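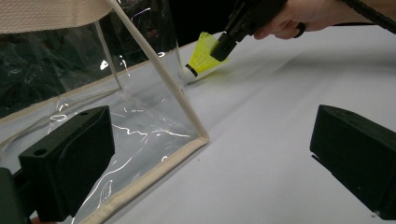
*하얀 탁자 위에 놓인 노란 셔틀콕*

# 멜리 배드민턴 교실 소개

안녕하세요, 멜리(Melley) 배드민턴 교실입니다! 라켓을 한 번도 잡아 본 적 없는 어른, 학교 체육 시간 이후로 처음 코트에 서 보는 분, 아이를 데려다주러 왔다가 본인이 더 재미를 붙인 부모님까지 함께 치는 곳이에요. 선수를 키우는 학교는 아니지만 배드민턴을 제대로 가르치는 일에는 꽤 진심입니다.

## 시작은 빌린 코트 한 면

교실을 처음 연 사람은 비하그 퍼브스(Beathag Purves)입니다. 13년 전 겨울, 카네기 홀의 코트 한 면을 저녁마다 빌려 이웃들에게 서브 넣는 법을 알려 주던 것이 출발이었어요. 첫날 온 사람이 네 명이라 복식 한 게임이 딱 맞았는데, 그중 두 분은 지금도 나오십니다(실력은 그때와 비교가 안 됩니다). 그해 12월에는 난방이 자주 꺼져서 다들 외투를 입은 채 몸을 풀었다고 해요.

입소문이 나면서 코트가 두 면이 되고 세 면이 되었고, 지금은 언우드(Unwood) 체육관을 주된 연습장으로 씁니다. 천장이 높아서 클리어를 마음껏 올려 칠 수 있고, 벽이 짙은 초록색이라 셔틀콕이 눈에 잘 들어와요. 카네기 홀도 떠나지 않았습니다. 입문반은 여전히 그곳에서 열려요. 코트 옆 여유가 넓어서 처음 배우는 분들이 편하게 움직일 수 있거든요.

## 우리가 가르치는 방식

첫 수업에서는 그립부터 잡습니다. 악수하듯 가볍게 쥐고, 치는 순간에만 손가락에 힘을 주는 연습을 오래 해요. 지루할 것 같지만 이 감각이 한번 손에 들어오면 셔틀콕 날아가는 소리가 달라지고, 그 소리를 처음 들은 분의 표정을 보는 게 강사들의 큰 즐거움입니다.

그다음은 발이에요. 코트 가운데에서 네 모서리로 나갔다 돌아오는 걸음을 음악에 맞춰 익힙니다. 선곡은 시나 핼리데이(Sheena Halliday) 코치 담당인데 취향이 상당히 확고해서, 스텝 연습을 마치고 나면 70년대 디스코가 며칠씩 귀에 맴돌아요. 신청곡도 받긴 합니다. 잘 틀어 주지는 않지만요.

게임은 생각보다 일찍 시작합니다. 서브와 언더 클리어만 할 줄 알면 반코트 게임에 들어가요. 점수를 세면서 배우는 것이 정말 많고, 무엇보다 재미있으니까요! 규칙은 치면서 그때그때 설명합니다. 복식에서 누가 어느 쪽에 서서 서브를 받는지는 오래 치신 분들도 가끔 헷갈리니 걱정하지 마세요.

### 반 안내

- **입문반** – 그립, 서브, 기본 스텝. 라켓은 빌려 드립니다.
- **초급반** – 드롭, 드라이브, 복식 로테이션.
- **중급반** – 경기 운영과 스매시 수비. 코치와 상의한 뒤 올라갑니다.
- **가족반** – 만 5세부터 보호자와 함께. 네트를 낮추고 가벼운 라켓을 씁니다.

## 깃털이냐 나일론이냐

가장 많이 받는 질문입니다. 입문반과 가족반에서는 나일론 셔틀콕을 쓰고, 중급반부터 깃털 셔틀콕을 섞어 씁니다. 깃털은 처음엔 빠르게 나갔다가 뚝 떨어지는 맛이 있고, 나일론은 튼튼해서 빗맞아도 오래 버텨요. 우리 교실에서 한 해에 쓰는 셔틀콕이 약 1,000개쯤 되다 보니 이 이야기가 나오면 강사실이 금세 시끄러워집니다. 다이아니 아후다(Daiane Arruda) 코치는 네트 앞 헤어핀만큼은 일찍부터 깃털로 느껴 봐야 한다는 쪽이고, 비하그는 나일론으로 배운 사람이 자세가 더 단단하다는 쪽이에요. 아직 결론은 안 났습니다.

라켓을 새로 사고 싶은 분은 사기 전에 강사에게 한번 물어봐 주세요. 처음에는 무겁지 않고 줄이 너무 팽팽하지 않은 것이면 충분합니다. 줄 교체는 그리어 이니스(Greer Innes)가 맡고 있어요. 수업 전에 맡기시면 대개 다음 수업 때 찾아가실 수 있습니다. 신발은 바닥에 자국이 남지 않는 실내용으로 부탁드려요. 이것만은 꼭 지켜 주세요!

## 벨티르스카 교류전

해마다 겨울이면 이웃 클럽 벨티르스카(Beltirska)와 복식 교류전을 합니다. 짝을 제비로 뽑기 때문에 입문반 회원이 상대 클럽의 최고참과 한 팀이 되기도 하는데, 바로 그게 이 대회의 묘미예요. 지난번에는 가족반의 열한 살 회원이 결승까지 올라가 체육관 전체가 떠나갈 듯했습니다. 경기가 끝나면 각자 가져온 음식을 나눠 먹어요. 벨티르스카 쪽에서 가져오는 감자 수프는 경기보다 더 기다리는 분이 있을 정도예요.

## 처음 오시는 분께

첫 수업은 무료입니다. 편한 운동복과 실내화, 물만 챙겨 오세요. 조금 일찍 도착하시면 사우산 나스랄라(Sawsan Nasrallah)가 입구에서 맞아 체육관을 한 바퀴 안내해 드리고 맞는 라켓도 골라 드립니다. 무릎이나 어깨가 불편하신 분은 그때 미리 말씀해 주세요. 동작을 바꿔서 충분히 즐기실 수 있어요.

혼자 오시는 분도 많습니다. 복식은 짝이 있어야 하는 운동이라, 첫날부터 누군가와 이야기를 나누게 되실 거예요. 구경만 하고 싶으셔도 괜찮습니다. 관람석은 수업 시간 내내 열려 있고, 자판기 코코아가 꽤 맛있어요.

가을 학기 입문반 신청은 체육관 접수대에서 받고 있습니다. 코트에서 만나요!

*마지막 수정: 2025년 8월 30일*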